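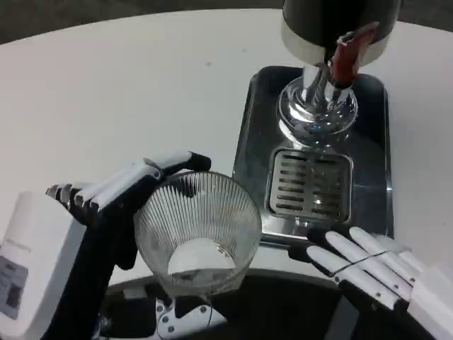
Lulero — corpus de recettes de boissons en français

Version de mai 2019
Responsable : Glória Aguiar
Licence : réutilisation libre avec mention de la source

Contenu

Lulero rassemble 486 fiches de préparation de boissons chaudes et froides, saisies à partir de cahiers de cafés et de cartes de salons de thé d'Illstead. Chaque fiche est un fichier texte en UTF-8, avec un en-tête de 8 champs suivi du mode de préparation en texte libre. Les fiches ont été relues une fois. L'orthographe d'origine est conservée, y compris les abréviations.

Champs de l'en-tête

id : identifiant de la fiche
titre : nom de la boisson tel qu'il figure dans la source
famille : café, thé, infusion, sirop, autre
contenant : tasse, bol, verre, pichet
volume : en millilitres, vide si la source ne le donne pas
temperature : chaud, froid, indifférent
source : code du cahier ou de la carte
remarque : texte libre
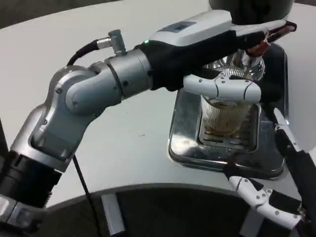 Le champ « contenant » est celui qui a demandé le plus de corrections. Les cahiers anciens écrivent « tasse » pour presque tout, alors que les cartes récentes distinguent davantage. Un verre transparent à parois striées, comme celui qui est tenu près de la machine à espresso, est codé « verre » même si la source parle de « petite tasse ». Les mentions « gobelet » et « timbale » sont aussi ramenées à « verre », et le mot d'origine passe dans « remarque ».

Le volume n'a pas été déduit du contenant. Quand la source donne une fourchette, la valeur basse est retenue — ce choix date de la première saisie et n'a pas été revu.

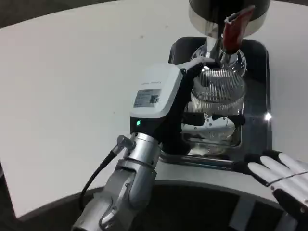 Les doublons entre cahiers sont gardés. Environ 300 fiches proviennent du fonds Drummond, où la même recette revient souvent avec une variante de dosage. Pour les écarter, comparer « titre » et « famille », puis relire à la main.

Limites connues

Les infusions sont peu représentées. Dans 100 fiches, le champ « temperature » est vide. Le code source JT désigne les cartes de Jitgate, dont plusieurs pages manquent.

Les corrections se font dans corrections.txt, une ligne par fiche, identifiant en tête. La prochaine relecture est prévue en juin.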